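An Afternoon at the Play Kitchen: Talking Robots at the Rindirell Open Day

Sep 18, 2026

By the time I found the right door at Rindirell, the parking lot in Corodard was full and there was a line down the steps of the Raudsepp Building. I had come to talk to the engineer who looks after the kitchen bench, and I'd been told to ask for her at the front desk. The person at the front desk laughed and pointed down the hall. "Just follow the kids," he said.

He was right. There were children three deep along the rope, plus a good number of grown-ups who had stopped pretending they were only there for the children. Behind the rope was a play kitchen, the kind you'd find in a preschool, and working over it was an arm the team calls Rekorier. I had planned on a ten-minute chat. I stayed until they started stacking chairs!

The engineer has been with the kitchen project for four years. Before that she worked on machines that put lids on jars, and she still talks about lids with real affection. She'd rather stand than sit, and she kept one eye on the arm the whole time we talked, so a lot of what follows came out in pieces, between questions from the crowd.

I started with the obvious one. Why toys?

"Well, a toy kitchen is a kitchen," she said. "You've got a stove, you've got a sink, you've got stuff in the way. Everything that makes a kitchen hard is in there, only smaller. And if the arm drops a wooden tomato, you pick it up and you go again. I've worked with real tomatoes. You do not go again right away."

She also likes that people know what they're looking at. At an earlier open day, in April, the team showed the arm sorting metal fittings into trays. It went very well, by her account, and the room was nearly empty by lunch. "Somebody would come in, watch for a bit, nod, and go find the snacks. I don't blame them. But everyone has an opinion about how you should get food out of a pot. Everyone! I had a man explain to me that we were approaching from the wrong side. He was right, too. We tried it his way after lunch."

The tasks on the bench are short. One of the team calls out something plain, like taking a piece out of the pot or putting a block somewhere else on the counter, and the arm has a go. Then they move things around a little and do it over. The engineer told me that the moving around is where most of the learning comes from, and that visitors are better at it than staff.

"We get lazy," she said. "We put the block back where it was, near enough. A six-year-old will stand it on end, or balance it on top of another block, or shove it right up against something. Those are the setups I want. I'd hire some of these kids." 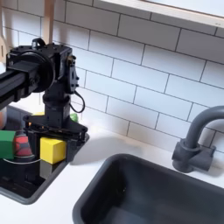
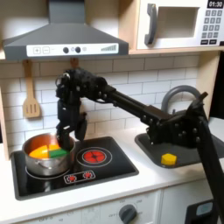
The kitchen bench at Rindirell, with Rekorier at work.

I asked her what the arm finds difficult, expecting to hear about weight or speed. Her answer was corners.

"Corners and rims. Out in the open, on a flat counter, you can come at a thing from any direction you please. Put the same thing in a pot and now there's a wall all the way around. You have to get a finger down between the food and the wall without pushing the food away, and you have to do it from above, and you can't see very well once your own hand is in there. Try it yourself sometime with a pair of tongs and one eye closed. You'll be nicer to the robot afterward."

(I did try it, at home, with tongs and a lemon. I am nicer to the robot now.)

The other hard thing, she said, is two objects touching. If a pair of blocks sit side by side, the gripper may take hold of both, or wedge itself between them, or pick the one it was asked for and drag its neighbor along for the ride. The team has a word for that last one, "hitchhiking," and a whiteboard in the back office where they keep count. On the day I visited the board stood at 88 for the season. She was cheerful about it. "Every one of those is a case we didn't have before. I'd be worried if that number stopped."

And the counting doesn't end there. Rindirell logs every attempt the arm makes in front of the public, good or bad. At the April event they got through 233 attempts in one day, which she thought was a lot at the time. For this one they had set up a second shift of people to reset the bench, and when I asked how it was going she leaned over to look at the screen. It read 687. A few minutes later, in the middle of a story about jar lids, she looked again. "693," she said, and gave a small fist pump.

What struck me most was how openly the misses were treated. When something went wrong, the person at the rope with the microphone said so, in so many words, and then asked the crowd what they thought had happened. Hands shot up. Too high. Too fast. It got mixed up about which yellow one. I asked whether that had been a hard thing to get approved.

"It took some talking," she admitted. "There was a version of this day where we picked three tasks it never misses and ran them in a loop. And I said, who is that for? You'd learn nothing, and the people watching would learn less than nothing, they'd go home thinking it's magic. I want them to go home thinking it's a job. It's fiddly, it's slow in places, there are screws all over it, and some of us really love doing it."

Is it slow? It is slow, yes. If you have ever watched a careful person thread a needle, you have the pace. She said they could run it faster but they keep the speed down when there are visitors in the room, and anyway she finds that people watch more closely when there's time to guess what comes next. I can back her up on that. Twice I caught myself leaning to one side, as if that would help the gripper along.

We were interrupted here by a girl of about eight who wanted to know whether the arm knows what food is. The engineer crouched down to answer, and took her time.

"It knows what shapes it has seen, and it knows what we've called them," she told her. "It doesn't know what a pepper tastes like. It doesn't know you'd want the pepper in the pot before supper and not after. Do you know what you want for supper?" The girl did, in great detail. The engineer listened to all of it, then turned back to me. "See, that's the gap right there. That's a pretty good description of what we don't have."

I asked where she hopes the work will go. She was careful with this one, and I appreciated it. There's no product with a date on it, and she wouldn't give me one. What she would talk about was her own aunt, who has trouble with her hands and has stopped cooking things that need a heavy pot lifted or a small thing picked out of a deep one.

"She doesn't want a robot chef. She'd throw it out of the house. She wants to cook, and she wants something to do the two or three moves in the middle that hurt. So when I'm here on a Tuesday and we've been trying the same grasp since breakfast, I think, okay, this is one of the moves."

One of the nice surprises of the afternoon was the side table, where visitors could work a hand-held gripper themselves: two fingers, a squeeze handle, and a tray of blocks. No motors in it at all. The engineer built it out of spare parts and was plainly as proud of it as of anything else in the building. "You get a grandfather on there, thinks it'll be easy, and he squeezes and the block shoots across the table. And then he's hooked! He's there for fifteen minutes. He's got a technique." I watched a pair of teenagers hold a contest on it and refuse to give up their spot, and I had to wait a good while for mine. My technique needs work.

Toward the end I asked what she would change for next time. She had the list ready. A better speaker, so that people in the back can hear the guessing. A step for smaller kids. More time at the end when visitors can come up close once the arm has been switched off, which this year was only twenty minutes and turned into a bit of a crush. She'd like to add a drawer to the tasks, and someday a sponge, though she winced when she said sponge. "Soft things. Soft things are a whole other interview."

She'd also like to bring back the metal fittings, if only in a corner. "They're beautiful, you know. I'm going to get people to love them. Give me a couple of years."

Rindirell is planning to open the Raudsepp Building to visitors again in April. Admission is free, the side table will be back, and the entrance is the one around the corner from the parking lot, up the steps.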